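Why do some people pray before they eat?

I get asked this one a lot! Lots of Christians stop for a moment and thank God for their food. We call it saying grace. My gran's went on for ages — my peas were stone cold by the amen. Some families sing it, some hold hands, and my neighbours keep theirs silent.
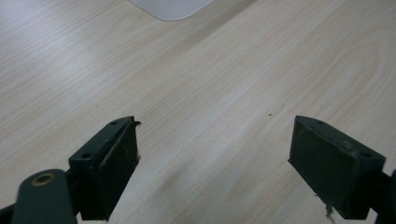

Photo: Consuelo Pacheco

You don't need fancy words, either. Mine has just five: "Thank you, God, for lunch."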